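Saturday, July 11, 2026
Glenys Ormsby

Finish tests on the ash boards, continued from the last page.

Opened the boards today after the second coat. The set with the Lolletti oil is dry to the touch but it still smells strong when I put my nose close. The set with the Durán soap finish is dry and has no smell. I wiped both with a white cloth, and only the oil left color on it, a weak yellow, mostly from the end grain.

Weights, same scale as before. Board 4 was 852 g before any finish and I want to have it again on Monday at the same hour. I did not write down the humidity in March when we started, so the old boards from Irnville can not be compared well with the new ones. This was my mistake. From now on the humidity goes in the left column, also when it seems the same as yesterday.

Sanding. The boards from Zostaldale came with planer marks which I could not see until the oil was on them. Under the lamp held low they are very clear. I took two of them back to bare wood and began again with 120, then 180, then 240 grit. Between the grits I wet the surface with a sponge and let it dry so the fibers stand up. It is slow work — I had one board finished before lunch and one after.

Water ring test, 18 hours with a wet glass: the soap board shows a gray ring, and it became weaker after I washed it with more soap solution. The oil board shows no ring, but there is a dull spot where the glass stood. I would accept both for a bench, for a dining table I am not so sure.

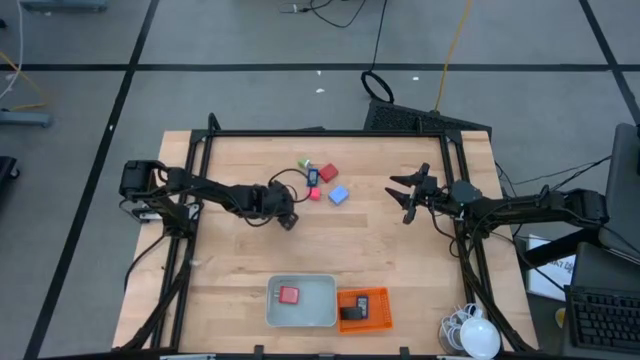

Color is the question which still has no answer. The oil makes the ash warmer with each coat, and the customer asked for a top that stays pale. The light wooden tabletop is near to the tone I have in mind, and against the black metal around it a yellow board would look much more yellow than it does alone on my bench. So I put a piece of black card behind each sample and looked again by the north window. The soap board stayed pale. The oil board went to honey, also with one coat only.

Next: try the soap with a little white pigment, on the offcuts first. Ask Durán if the flakes from the new bag are the same recipe, they dissolve slower than the old ones. Board 7 has a small crack at the end, do not use it for the weights.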